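Frequently asked questions: dealing with debt collectors and court letters

Kellow Money Advice
Last reviewed 2019-01-20

These are the questions we get most often by phone and at the drop-in. They apply to people living in England and Wales. Scotland and Northern Ireland have different rules and different time limits, so please ring us before relying on anything on this page if you live there.

A company I have never heard of says I owe it money. Is this genuine?

It may be. Lenders often sell old accounts to debt purchasers, and the purchaser then becomes the one you owe. You should have been sent a notice when the account changed hands, but these go astray when people move. Write to the company and ask for the name of the original lender, the account number, the date of the last payment and a copy of the agreement. Do not make a payment or say that the debt is yours until you have had a reply.

What if I do not recognise the debt at all?

Say so in writing. A short letter is enough: "I do not acknowledge any debt to your company. Please send evidence that I am liable." Keep a copy and get proof of posting. Check your credit reports too, as someone may have opened an account in your name or you may have been mixed up with a previous occupant.

Can a debt be too old to collect?

For most credit cards, loans, catalogues and overdrafts the limit for starting court action is six years. The time normally runs from when the lender first had the right to take you to court, and it can start again if you make a payment or admit the debt in writing before it has run out. A payment by a joint account holder can count as well. If there is already a court judgment, the six-year rule does not wipe it out. Council tax, income tax and benefit overpayments work differently.

Do I have to speak to collectors on the phone?

No. You can tell them that you want all contact by post or email. If they carry on ringing at work or several times a day, note the date and time of each call and make a complaint to the company. If it is not put right within eight weeks, you may be able to go to the Financial Ombudsman Service.

Someone is coming to my door. Is it a bailiff?

Usually not. A doorstep collector works for the lender or a collection agency and has no more power than anyone else who knocks. You can ask them to leave and they must go. A bailiff, now called an enforcement agent, acts after a court order or similar authority and must show you identification and proof of that authority if you ask. Keep the door shut while you check. Pass the papers through the letterbox and ring us.

I have had a letter headed "Letter of Claim". What should I do?

Do not leave it. You have 30 days from the date at the top of the letter to send back the reply form. On the form you can say that you agree you owe the money, that you do not, or that you are getting advice. If you tick the box to say you are getting debt advice, the lender should allow you more time. You can also ask for documents on the same form.

And if I have a claim form from the court?

You normally have 14 days from the date of service to respond, or 28 if you send back the acknowledgment of service first. If you owe the money, fill in the admission form and offer what you can afford. If you do not, fill in the defence form. Doing nothing means judgment by default, and the court may order you to pay the whole sum at once.

How much should I offer?

Work out a budget first. Put down all the income for the household, then rent or mortgage, council tax, gas, electricity, water, food, travel and anything for the children. What is left is shared between your other debts according to how much you owe on each. For example, if you have 12 pounds a month to spare and debts of £3,000 in total, a creditor owed £1,069 would be offered £4.28 a month and one owed £232 would be offered 93p. Small offers are quite normal. We can go through the sheet with you.

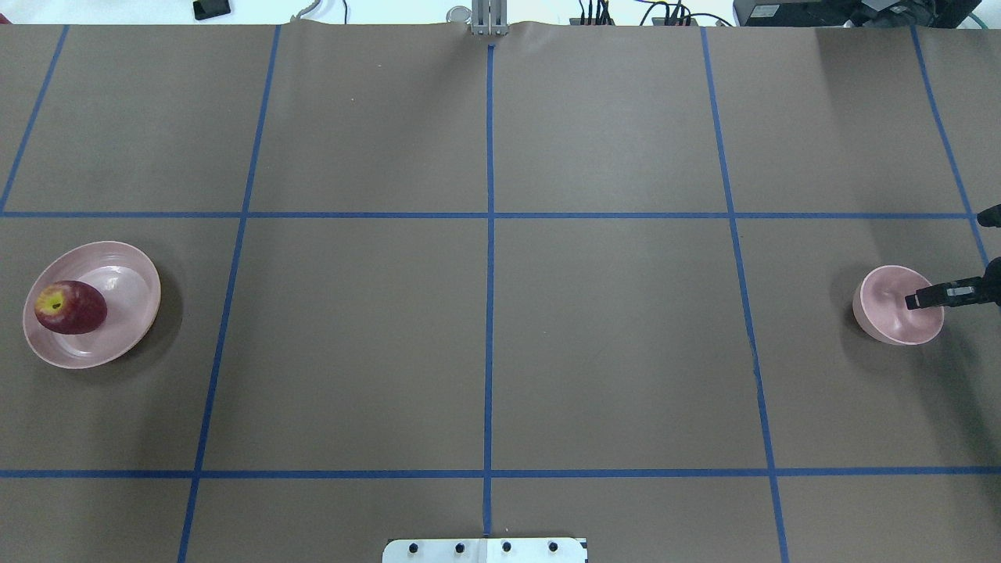

Send the budget with every offer, and send the same figures to every creditor. If your circumstances change, do a new sheet and write again. You can ask for interest and charges to be stopped at the same time, and many lenders will agree for a period.

Will a judgment show on my credit file?

Yes, for six years, unless you pay in full within one month of the date of judgment, in which case it can be removed. If you pay later than that it will be marked as satisfied but will stay on the register until the six years are up.

Can you write to my creditors for me?

We can draft letters for you to sign, and in some cases act on your behalf with your written permission. We do not take payments or pass them on.

How do I make an appointment?

Ring the office or fill in the contact form. Constanza Zapata deals with new enquiries and Karim Belhaj with anything that has a court date. If you have had court papers, say so at the start of the call. Bring every letter you have, opened or not, with three months of bank statements and proof of income.

Is there a charge?

No. Advice is free and confidential.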